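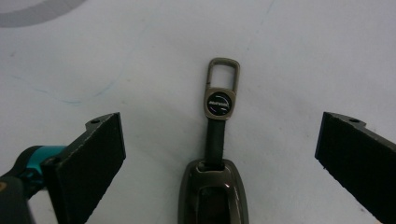

A robot does not know how to pick up a thing until somebody shows it. You know many things that you never learned from a book, for example how to take keys from a table before they slide away from you. A robot has to learn this too, and one good way is to show it with a tool that you hold in your own hand. The tool has two fingers with black pads on the inside. When the fingers stand open, with the car key between them, the next thing to decide is how to close them. Should they squeeze the hard case, or the narrow black strap above it? For you this is a very small question. For a robot it is a big one.

## Teaching by hand

My name is Mariama Agbeko, and I work in a workshop in Bandarport where we teach robots. My colleague Elibariki Barasa is the best teacher among us, because he is very patient. He holds the tool like you hold a big pair of kitchen tongs. A small camera sits on it and looks at the fingers. Elibariki moves the tool to an object, closes the fingers, lifts the object and puts it down in another place. Then he does the same again, but he starts from a different side.

One time of showing is called a **demonstration**. It is a long word, but it only means "look, I do it like this." For one task we make 40 demonstrations on a good morning. For the task with keys we have now 411, and the robot still makes mistakes!

## Why so many?

Think about how you learned to tie your shoes. If you saw it only one time, with one shoe, you would maybe not manage it with a boot. The robot has the same problem. If we always put the keys in the same place, it learns only that place. So we turn them, we move them a little, and we try to pick them up slowly and also faster.

A computer then studies all the demonstrations. It compares what the camera saw with how the hand moved. After this, we put the same kind of fingers on a robot arm, and the arm tries alone.

## Teaching from far away

There is a second way. The teacher sits in a chair and moves a small arm, and a bigger arm across the room copies every movement. This is called **remote control**. It is useful when the robot is too big or too heavy to hold. But it is also harder, because you cannot feel the object in your fingers. When I tried it first, I needed around 5 minutes to lift one sponge.

## Try it at home

You need 2 spoons, a friend and a small soft toy.

1. Your friend closes the eyes and holds one spoon in each hand.
2. You tell your friend how to lift the toy with the spoons. Use only words.
3. Now stand behind your friend and guide the hands gently with your own.

Which way was easier to learn? Change places and try again with the toy lying on its other side.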